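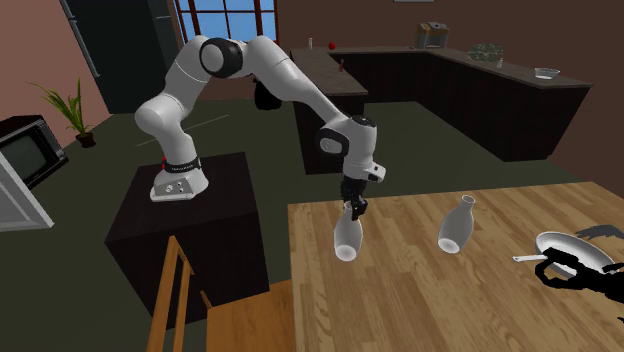

Simulated kitchen, table task: the arm holding a bottle upside down over the tabletop.

About Plarum

Plarum tests whether machines can do ordinary chores. We are a small company with two sites, one for household work and one for shop-floor work. Our customers are appliance makers, parts suppliers and care providers who have been shown a good demo and want to know what happens on an average day.

The company was started by Eylül Erdem and Cengiz Işık, who met while working on packing lines at Yazıcı. Eylül ran the line. Cengiz fixed it when it stopped. Both had sat through sales visits where a robot did one thing very well, and both had seen the same robot get stuck on a box with a dented corner. They left to set up a place where that kind of thing would be written down.

What we do

We keep a list of 182 chores. Each one is a short instruction that a person could follow without training: put the bottle on the table, clear the plate and spoon, sort the bolts by length, wipe the counter. A chore has a starting layout, a finish that can be checked, and a time limit. We run it in simulation first, then on real equipment if the customer wants that and the simulated results are good enough to justify the hours.

The simulated rooms are built by our own staff. The kitchens have things in them that have nothing to do with the chore, such as a bowl on the counter or a plant by the wall. Homes are like that, and a system that only works on a bare table is of little use to anyone who lives in one.

A trial is marked pass or fail. Holding an object counts for nothing by itself. If the chore says the bottle must stand on its base, then it must stand on its base when the gripper lets go. Customers sometimes ask for partial credit. We give them the full log instead, and they can read it how they like.

Can they do the chores yet?

Some of them. Picking up a rigid object of a known shape is mostly fine. Moving it from one flat place to another is mostly fine too. Turning it over, setting it down the right way up and leaving its neighbors alone is harder, and results drop quickly when something is lying on its side or leaning.

Cloth is still poor. So is anything involving a bag. On the shop floor, loading a fixture works well when parts arrive in a tray and badly when they arrive in a bin. Of all the chores on our list, 18 are ones we would tell a customer to hand over today without a person nearby. Most of those are shop-floor jobs.

We expect that number to rise. We do not publish forecasts of when.

Our sites

Household testing is at Walov, where we also have our offices. Shop-floor testing is at Arkon, in a former machine shop with a loading door and three-phase power. Visitors are welcome at both by appointment. Closed shoes are required at Arkon.

Who works here

There are seven of us. Eylül handles customers and writes the chore list. Cengiz is in charge of equipment and safety at both sites. The rest of the team builds rooms, runs trials and reads logs. Everyone takes a turn at doing the chores by hand, and those times go in the report next to the machine's.

We do not sell robots and we take no commission from companies that do. Reports belong to the customer who paid for them. We ask only that they be quoted in full if they are quoted at all.

Page last updated 19th April.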